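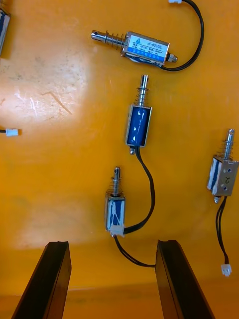
Ticket 808: Subtitles out of sync on the Chrysoula Galanis stand-up special
Product: Honari (TV app and web player)
Opened by: Siham Awwad
Assigned to: Erdal Ağca
Status: Closed

Siham Awwad
The English subtitles on the Galanis special run ahead of the audio. For the first part of the show it's fine. After the bit about her mother's driving test, the punch line shows up on screen before she says it, and it stays that way until the credits. I don't speak Greek, so I can't watch it without them. Same thing on my TV and my laptop. I signed out and back in and it made no difference.

Erdal Ağca
Thanks for the report. Can you tell me the time on the progress bar where it first goes wrong, and whether the Spanish subtitles do it too?

Siham Awwad
13 minutes in. My brother Fadi checked the Spanish on his account and those are fine all the way through. He also says the English ones leave out a lot of the crowd work, but I guess that's a separate complaint.

Erdal Ağca
Reproduced on web. English text is two seconds early from 13:00 on. Audio and video line up with each other, so the fault is in the subtitle file. Cleared the cache on our side, no change. Passing to Shona Kerr in captions.

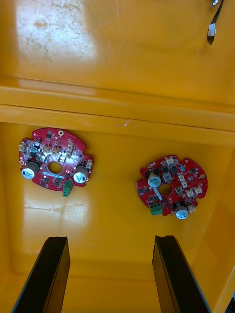 Red circuit boards in a yellow bin.

Shona Kerr
Found it. The English file was timed to the festival cut from Kakevville. The streaming cut has an extra pause after the driving test bit, where she waits out a heckler. The Spanish file was made later from the streaming cut.

I moved every line after that point and watched the rest through. One line near the end, the callback to the goat, was still early and I fixed it by hand. New file is version 25. It may take a few hours to reach all TV apps.

On the crowd work: the translator was told to skip anything from the audience that wasn't clear. I've opened a separate request to have those parts redone.

Siham Awwad
Laptop is good now. TV still had the old ones last night but it was right this morning. The goat line lands much better. You can close this.

Erdal Ağca
Closing. The crowd work request stays open with Shona.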